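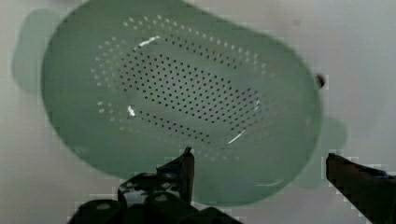

Recipes > Basics > Dried beans FAQ

Search this site Go

Dried beans: your questions
31 May 2018, by Nneka Adebisi

Got a pile of emails after the bean soup post so putting the answers in one place. Will add more when I get a minute.

Do I have to soak them?
No. Soaked beans cook faster and more evenly, that's it. Lentils and split peas, never bother. Chickpeas, always, they take forever otherwise.

How long is overnight?
Eight hours is fine. I've left mine 13 and they were OK. Longer than that, put the bowl in the fridge, they can start to ferment on the counter in August.

Forgot to soak. Now what?
Quick soak. Cover with water, boil 2 minutes, lid on, heat off, leave an hour. Drain and carry on as normal. Not for kidney beans, see below.

What's the story with kidney beans?
Soak at least five hours, throw out the water, then a proper hard boil in fresh water for 10 minutes. Actual bubbles. After that simmer till soft, 30 minutes is too short for most bags. Don't do them from raw in a slow cooker. They will make you sick.

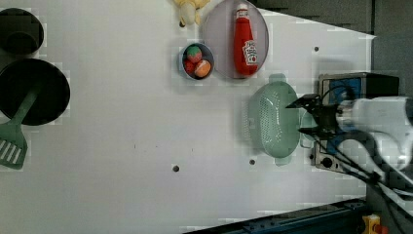 Salt at the start or the end?
Start. I know, your grandmother said the end. Mine too. Salt in the soaking water gives you softer skins. It's acid that keeps them hard, so tomatoes and vinegar go in late.

Mine never get soft, what am I doing wrong?
Probably old beans. If the bag has been in the cupboard 3 years its time to let it go. Hard water does it too. Try a pinch of baking soda, a pinch!! too much and they taste like soap.

How much do they grow?
One cup dried gives you between two and three cooked. Use a bigger pot than you think.

Can I freeze them?
Yes, do. Drain, cool, flat in a bag, with a bit of the cooking liquid if you're making soup later. Good for a few months.

Should I keep the cooking water?
Unless it's kidney beans, yes. Thickens soup, loosens hummus. I drink it out of a mug with pepper, you don't have to.

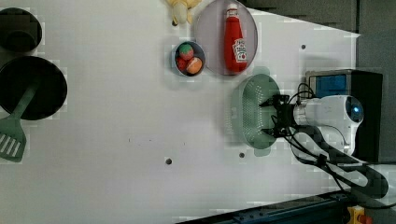

Frying pan and green colander on the white table.

Where do you buy yours?
Obradović, the big white ones, from the bins at teh back. Blagoje Dimitriou wrote in to say the supermarket ones are just as good if the store is busy and the stock turns over. Fair enough.

Do you have a refried recipe?
Coming. Lard or oil, both work, onion first, mash in the pan.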